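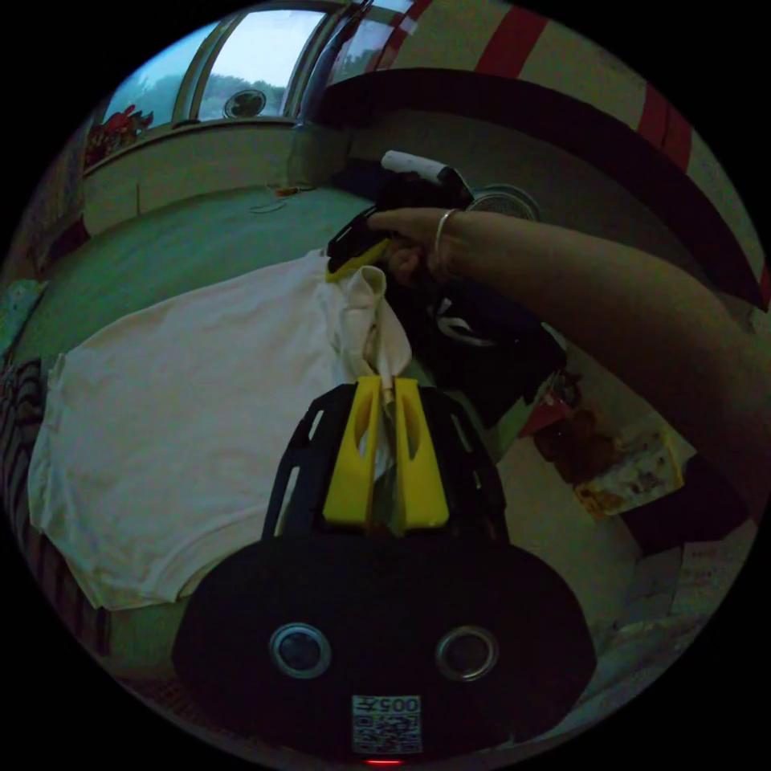 Home | Fish Facts | Gear | Ask Us

How Does a Fishing Float Work?

9 October 2021 - by Saron Endale

Filed under: Fishing for Beginners

A float is a small, light object tied or clipped to your fishing line. It sits on top of the water and holds the bait at the depth you choose.

Say the pond is four feet deep and you want the bait near the bottom. Slide the float up the line until it is three feet above the hook.

Small weights called split shot go on the line below it. They pull most of the float under, so only the tip shows. A fish feels less pull that way when it bites.

Watch the tip. If it dips, slides sideways or lies flat, a fish may have the bait. Wait until the tip goes under - then lift the rod gently.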